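Stack the Dishes on the Table

For most of my life I cleared a table the way my mother did, one plate in each hand, back and forth to the kitchen until there was nothing left. Then I married into a family that stacks. They finish eating, someone pulls the bowls together, the small one goes in the medium one and the medium one goes in the big one, and the whole thing goes to the sink in a single trip. I thought it was rude for the first 2 years. I have come around, and I think everyone with a table and more than one set of dishes should do it.

The argument against stacking is that it gets the bottoms dirty. That is true. If you put a plate on top of a plate with sauce on it, you now have two sides to wash. My friend Sofia Tzavaras will not allow it in her house for this reason, and she has restaurant experience, so I listen to her. But I wash the bottoms anyway. A plate that has been sitting on a table has been sitting on whatever was on the table. I don't know anyone who washes only the top half of a bowl.

The better argument is about shapes. Stacking works when the dishes nest, and most of us own dishes that don't. We have a few from a wedding, a few from a store that closed, and one or two that came home with somebody from a potluck. Square plates are the worst of it. A square plate will sit on a round one, but it slides, and the corners stick out and catch your sleeve. Put the same square plate in a square dish with some room around it and it stays where it is.

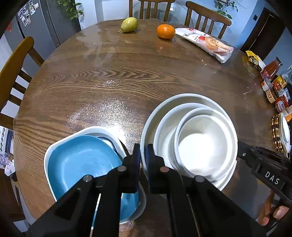 So my rule is that like goes with like. Bowls go with bowls, biggest on the outside. Square things go together and stay out of the bowl pile. It sounds fussy written down, but at the table it takes less time than one walk to the kitchen, and in our old apartment in Drolholm that was a walk down a hallway and around a corner with a door that swung the wrong way.

I would also leave the sauces for last. People tend to start with the jars and bottles because they are easy to grab, and then they stand in front of the refrigerator finding room on the door while the rice dries onto the bowls. Rice is much harder to deal with than a jar of chili sauce. The jar can wait. In our house some of it never leaves the table at all, and I have stopped fighting that.

Mal-soon Hyun, my mother-in-law, has fed 16 people at one round table and had it clear before the tea was ready. She doesn't have a system that she would call a system. She buys bowls that fit inside each other and she does not buy the ones that don't, however pretty they are. I once brought her a set with wavy rims — expensive, too — and she thanked me and used them for buttons.

I have started shopping the same way. Before I buy a bowl I put it inside another bowl, right there in the aisle, and if it wobbles or gets stuck I put it back. My cupboard has gotten smaller and I haven't missed anything that left it, apart from a gravy boat, which I only used in November.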